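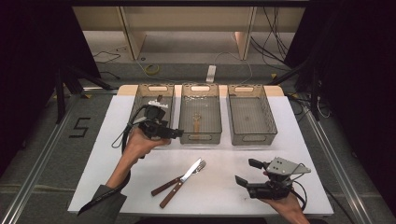
4. Evaluación del kit Trirorby en tareas de clasificación de cubiertos

4.1. Alcance de la prueba

El kit Trirorby, que Heinonen comercializa para la grabación de demostraciones bimanuales, se vende en dos versiones: una con batería y otra con alimentación por cable. En este trabajo se evaluó únicamente la versión cableada, que era la disponible en el laboratorio de Hordale cuando se inició el estudio y la que ofrece el fabricante a los grupos que trabajan en un puesto fijo. La unidad se recibió con el firmware de serie y no se modificó durante las sesiones. Las pinzas se utilizaron con los dedos originales, sin fundas ni recubrimientos adicionales.

El objetivo no era entrenar una política de control, tarea que se aborda en la sección 5, sino determinar si el producto permite obtener demostraciones utilizables con objetos alargados y de poco grosor. Los trabajos previos con dispositivos de mano similares se han centrado en piezas voluminosas, como tazas, cajas o envases, y dan poca información sobre el comportamiento de los dedos cuando el objeto descansa plano sobre la mesa. Los cubiertos con mango de madera son un caso intermedio. El mango ofrece superficie suficiente para el agarre, pero la hoja o las púas desplazan el peso hacia un extremo, y una toma mal centrada hace que la pieza gire al levantarla.

4.2. Puesto de trabajo

La configuración del puesto se recoge en la figura 3. Se empleó una mesa rectangular de superficie blanca sobre suelo de moqueta, con tres recipientes de plástico translúcido alineados en la mitad posterior y la zona libre de la parte delantera reservada para los cubiertos pendientes de clasificar. El operador trabaja desde el lado opuesto a los recipientes, con una pinza en cada mano.

El color ahumado de los recipientes no formaba parte del diseño inicial. En las pruebas preliminares se utilizaron cajas transparentes, cuyas paredes resultaban difíciles de segmentar sobre el blanco de la mesa, y se sustituyeron antes de comenzar la serie. Los recipientes finales tienen aberturas de asa en las paredes anterior y posterior. Estas aberturas no se usaron en la tarea, aunque en algunas grabaciones un dedo de la pinza entró en el hueco delantero y arrastró el recipiente hacia el operador. Los episodios afectados se conservaron con una etiqueta propia.

La mesa no se fijó al suelo. Su posición se comprobaba al comienzo de cada jornada, y la calibración se repetía cuando había cambiado.

4.3. Procedimiento

Participaron alrededor de 17 operadores, todos adultos y sin experiencia previa con el producto. Cada uno recibió la guía rápida de Heinonen y dispuso de un periodo de práctica libre antes de la primera grabación. La instrucción era siempre la misma: recoger los cubiertos de la zona delantera y dejar cada tipo en el recipiente asignado. No se indicó qué mano debía emplearse ni en qué orden.

Se definieron cuatro disposiciones iniciales. En la primera, las piezas se colocan separadas y paralelas al borde de la mesa. En la segunda, separadas y con orientación libre. La tercera presenta un cuchillo y un tenedor cruzados, con la hoja del cuchillo sobre el tenedor, de modo que uno de los cubiertos debe retirarse o desplazarse antes de tomar el otro con seguridad. Esta es la disposición de la figura 3. La cuarta repite el cruce con los mangos orientados hacia los recipientes, lo que obliga a girar la muñeca durante la aproximación.

Los recipientes podían contener ya otros utensilios al comenzar un episodio. Se decidió así porque un recipiente siempre vacío reduce la variedad visual de los datos y no se corresponde con el uso doméstico que se pretende reproducir. El contenido inicial se anotó en los metadatos de cada grabación.

Un episodio se consideraba válido cuando todas las piezas terminaban dentro del recipiente correcto sin intervención de los dedos del operador. Si una pieza caía sobre la mesa y se recuperaba con la pinza, el episodio seguía siendo válido. Si caía al suelo, se descartaba.

4.4. Observaciones sobre el producto

La apertura de los dedos fue suficiente para todos los mangos del conjunto. La mayor dificultad se encontró en la aproximación: con los dedos casi horizontales, la punta tropieza con la mesa antes de rodear el mango. La mayoría de los operadores acabó inclinando el dispositivo y entrando con un dedo más bajo que el otro – una solución que la guía rápida no menciona y que convendría añadir. La punta plana facilita el apoyo en esa postura, si bien deja marcas leves en superficies lacadas.

El cruce de cubiertos se resolvió con dos estrategias. Unos operadores tomaban primero el cuchillo por el mango y lo levantaban en vertical; otros sujetaban el tenedor con una pinza mientras retiraban el cuchillo con la segunda. La segunda estrategia produce trayectorias más largas, pero también una mayor proporción de movimiento coordinado entre ambas manos, y por ese motivo es la que se prioriza en el entrenamiento descrito más adelante.

El cableado es el punto débil de esta versión. El cable principal de cada pinza sale junto a la muñeca y debe acompañar al antebrazo. Cuando queda demasiado tenso, limita el giro; cuando queda holgado, puede rozar el borde de la mesa o entrar en el campo visual. Heinonen suministra cintas de sujeción, que resultaron cómodas sobre manga larga y bastante menos sobre la piel. Varios operadores señalaron cansancio en el antebrazo izquierdo al final de la jornada. No se midió la fatiga, por lo que este dato debe tomarse como una apreciación.

En cuanto al registro, la sincronización entre las dos pinzas se mantuvo estable dentro de cada episodio. Se detectaron pérdidas de señal al reconectar un dispositivo sin reiniciar el programa de captura, un fallo que el servicio técnico reconoció y que, según su respuesta, se corrigió en la revisión de junio. Esa revisión no se ha probado aquí.

4.5. Limitaciones

Todos los datos de esta sección proceden de un único puesto y de un único ejemplar del kit. La réplica prevista en Pistosville utilizará la versión con batería y una mesa de superficie oscura, y permitirá separar los efectos del cable de los que se deben a la geometría de los dedos. Tampoco se evaluaron cubiertos enteramente metálicos, cuyo brillo y menor sección de mango plantean un problema distinto.

El protocolo completo, la plantilla de metadatos y la lista de episodios descartados se incluyen en el material suplementario.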